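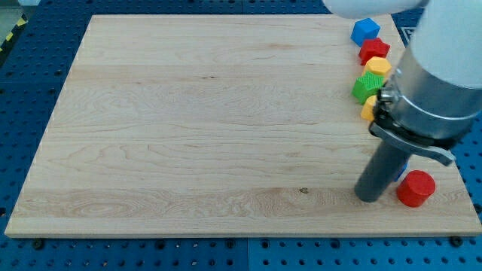
Workshop tips: getting the software to behave on a small bench arm

Several of you wrote in after the February page asking how I keep my sorting programs from going astray, so I've gathered up the odds and ends from my notebook. Most of them were learned slowly, and one or two were passed on by Chathurika Kanagaratnam, who has far more patience with config files than I shall ever have.

Teach the board first. Before you touch a single block, jog the tool tip to three corners of your work board and save them as their own frame. Then every pick and place is measured from the board, and if you ever have to unbolt it you only re-teach three points (bliss, compared with redoing the lot!).

Keep the tool length in one place. I once had it typed into the planner and again into the Brirnik script, and of course I changed only one of them. The tip stopped 5 mm into the maple. Lovely bit of wood, too.

Go down in two steps. Plan to a point 40 mm above the piece at full speed, then do the last bit as a slow straight line. If you let the planner choose its own path all the way down, sooner or later it will sweep sideways and knock over something tall like a cylinder.

Mind your colour ranges. Red and yellow are easy enough on pale wood, but honey-coloured grain can creep into a loose yellow setting, and a knot may come up as a tiny brown "block". I throw away any blob smaller than 48 pixels, and that cured most of it. If your pegboard is blue and so are some of your blocks, mask out everything beyond the edge of the board before you look for colour at all.

Take your picture with the arm parked well back. A piece that's half hidden behind the tool gives a half-sized outline, and the centre comes out wrong.

Save before you fiddle. I'm on version 37 of my Gamora settings and have gone back to old ones more often than I'd like to admit.

Next time, cables.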